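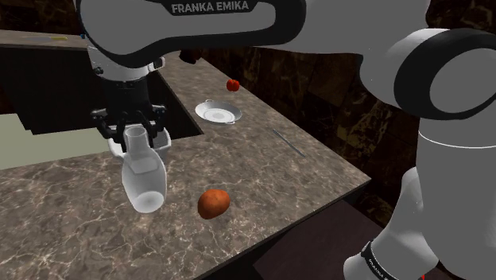 9/5/20 — The bottle, at last

I have been meaning to write this up all week and kept putting it off, so forgive the length. The kitchen is finally in a state where I can leave the arm in it and get on with the proper work. Simulated, of course, all of it, and built at the desk in the back bedroom with a blanket over my knees, but I've grown so fond of that marble worktop that I caught myself looking at our own one this morning and feeling quite let down by it.

Today was all bottle. I wanted the fingers round the neck and nowhere else, and I wanted it tipped over by the sink, with the body of the thing swinging down and towards the front. Getting the Franka to reach over there without folding itself up like a deckchair took me most of the afternoon. I moved the base along a little, then a little more, then put it back where it started and changed the elbow instead, which I should have done before lunch.

The trouble with the neck is that it's such a small target, and there's that white carton standing right behind it. Every path I drew wanted to go through the carton. In the end I brought the gripper in from above and let it come down slowly, and I set the limit at 2000 steps so that I'd have time to drink my tea and watch.

I've saved the pose as number 2177, going by the numbering I started in the Dilus notebook, and I have copied the joint values out by hand as well — I lost a whole evening's worth when the old laptop gave up, and I shan't be caught like that again.

Things I'm still not happy with. The orangey-brown fruit at the front still looks to me like a potato on some settings and an orange on others, and I need to make up my mind. The sink is far too dark inside and wants a light of its own. The plate with the little handles I wouldn't change for anything! It took me ages, and I think it's the nicest thing on the counter, though the apple runs it close.

Cornent, which is my grand name for the bit of code that decides when to open and shut the fingers, still needs its tidy-up. There are 5 settings in it and I only understand 2 of them properly. I'd like to have that sorted by June, and then begin on the pouring, with no liquid to begin with, only the tilt.

Washing-up now, the real sort. Must remember to back up the folder before bed.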